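Brilelley sets out new maintenance routine for component handling cell at Pridov

May 2, 2025

Brilelley, the automation service company, has completed a revised set-up and maintenance procedure for the component handling cell at the Pridov electronics refurbishment site. The procedure covers the fixture board, the gripper and the wrist assembly, and replaces the general service schedule the cell has run on since it was commissioned.

The cell handles memory modules and processors with a single arm. Parts are presented on a grey fixture board fixed to aluminium profile, with slots for the modules and square pockets for the larger components. Positions are taught relative to the board, so any movement of the board on the profile affects every pick.

A review in February traced most stoppages to small shifts in the board after cleaning. The arm itself was within tolerance. Technicians had been correcting individual pick points at the control panel, which cleared the fault in front of them but left the remaining points out by differing amounts.

"We were finding programmes with 34 separate manual offsets in them," said Naveed Mirani, service manager at Brilelley. "Nearly all of them went back to zero once the board was referenced properly. The arm was being asked to make up for a fixing problem." 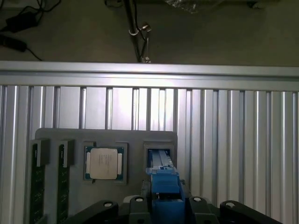 Under the new procedure the board is referenced before any pick point is altered. The technician brings the gripper to each pocket at reduced speed, checks the clearance on both sides of the jaws, and records the result. If two or more pockets are out in the same direction, the board is re-seated and the check is repeated. Individual offsets are allowed only after a second full pass, and each one has to be signed for.

The gripper jaws are now inspected every 135 running hours. Worn jaws are changed as a pair and the closing position is taught again with a gauge block before production parts are loaded. The wrist fasteners are checked at the same stop, and the wrist camera is recalibrated if any of them has moved.

Retaining clips on the memory slots are treated as consumable items. Clips that no longer close fully are replaced on the spot - they are not bent back into shape. Spares are kept in the cabinet beside the cell under the Kikent part numbers listed in the service sheet.

A complete reference check takes around 10 minutes with the guard closed and the arm in teach mode. The cell completed 1370 cycles in its acceptance run after the change, with no manual offsets entered.

"The sheet is two pages and the order matters," said Sidra Talpur, maintenance lead at Pridov. "If somebody adjusts a pocket first and the board second, they have to start again."

Training for both shifts was delivered by Igor Wróbel. The same procedure will be introduced on a second cell at Baloch later this year, where the fixture board is of a different size but is mounted in the same way.

Service sheets and jaw inspection records are available to existing customers on request from Asif Sial in the Brilelley technical office.

Media contact: Talha Mohmand, Brilelley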